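Nollard two-arm bench kit – shared workshop build

Home / Kits / Arms and grippers / Nollard

Updated Sep 22, 2022

Status: frames in stock, left arms in stock, right arms waiting on castings. Back in by March, maybe sooner.

What it is. Two arms on one body, two-finger gripper on each, sized to stand at an ordinary kitchen worktop. Built at the Redlow shared workshop, evenings mostly. Sold as a kit, or as a part-built if you don't fancy the wiring (we didn't much either).

Comes with:
Body shell and inner frame
Two arms, jointed, pre-greased
Two grippers, two-finger
Seyoum driver board, flashed
Loom, labelled both ends
Bag of fixings – 14 spare M4s in there, you will drop some
Practice kitchen for the simulator, download

You supply the bench, a 24 V supply and a laptop that's not ancient.

Build order. Shell last. Everyone wants to put the shell on first becuase it looks nice, then it all has to come off again for the shoulder plugs. Frame, board, loom, arms, grippers, test, shell. Leave the left shoulder bolts finger tight until both arms have homed.

Do the sim before you power anything. Same control program drives both, one line to change in the settings file. Start in the practice kitchen – sink, bowl, funnel, couple of bottles, long wooden worktop. Left arm does the reaching to begin with. Keep the right one up and out of the way.
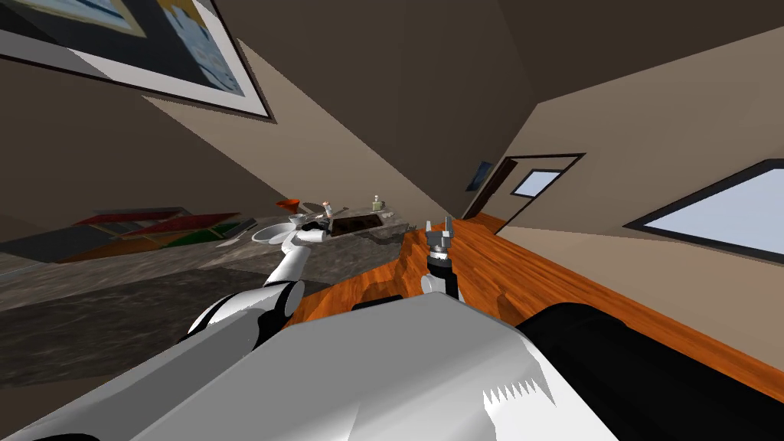
Both from the sim kitchen, left gripper by the white bowl
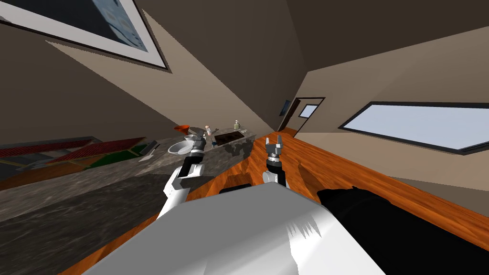

Reading time: 3 min

Camera angle. Steep tilt is the default on the sim view. Change it under View if it makes you queasy, the arms don't care either way. Some of us got used to it, some didn't.

Bowl job. Shallow bowl is the first exercise in the download. Come in over the rim slowly, stop, close, lift. If the fingers skate off, drop the grip speed before touching the grip force. Do it 20 times in the sim with no misses before trying it on a real bowl. Plastic bowl. Please.

After that the funnel, which is a pig. Cone shape, nothing flat to hold. Go for the narrow end.

Numbers
Reach per arm: 800 mm
Body width: 400 mm
Fingers: metal, swappable, two screws each
Software: Linux only for now, Windows half works

Known faults
– Early looms have elbow and wrist labels swapped on the right side. Check with a meter. Ask and we'll post a corrected one.
– Sim forgets the window size on exit. On the list.
– Wrist cover rattles at low speed. Bit of felt tape sorts it.
– Manual page on homing says clockwise, should say anticlockwise. Reprint comming.

Spares. Fingers, wrist covers, looms and boards all sold singly, see Drivamside parts page. Shells made to order, allow a few weeks. No returns on a board once it's been reflashed with your own stuff.

Collection from Redlow is free, ring the side bell. Postage is by weight and the frame is heavy – pick up if you can.

Related: Nollard single arm / Seyoum driver board / finger set, long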